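The stop was logged at 02:14 on the Pullville road, 31 October 2019. Vehicle: a grey estate, one rear light out. Driver: Conceição Carrilho, licence valid, insurance valid. Passenger: one accordion, belted in.

Constable Hamisi Mugo recorded the fault under the code for defective lighting and asked whether she had a spare bulb. She had. She did not have a screwdriver. He did, in the boot of the patrol car, beneath the cones.

The repair took eleven minutes and had no code. Mugo entered it as "roadside advice". The system at Driltside station rejected any advice longer than five minutes, so he entered it twice – once as advice, once as traffic management. The second entry required a count of vehicles managed. He put one.

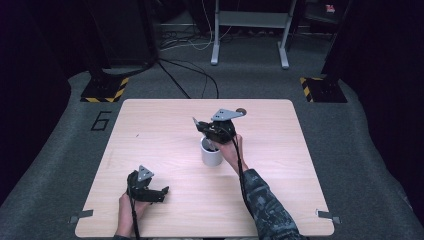
Sergeant Lumbao wanted to know, by the next shift, why a single car had needed managing on an empty road, and whether the screwdriver was station issue. Mugo replied in writing that it was his own. She asked for the form on personal equipment. It ran to four pages.

He completed it in the canteen. Under "purpose of item" he wrote "screws". Under "risk to the public" he wrote "low".

In December an envelope arrived for him, postmarked Drolel. It held a bulb of the correct type, still in its packet, and a card with no message except a signature. Gifts had to be declared. Mugo took a fresh form from the tray, found the box for estimated value, and went to look up the price of a bulb.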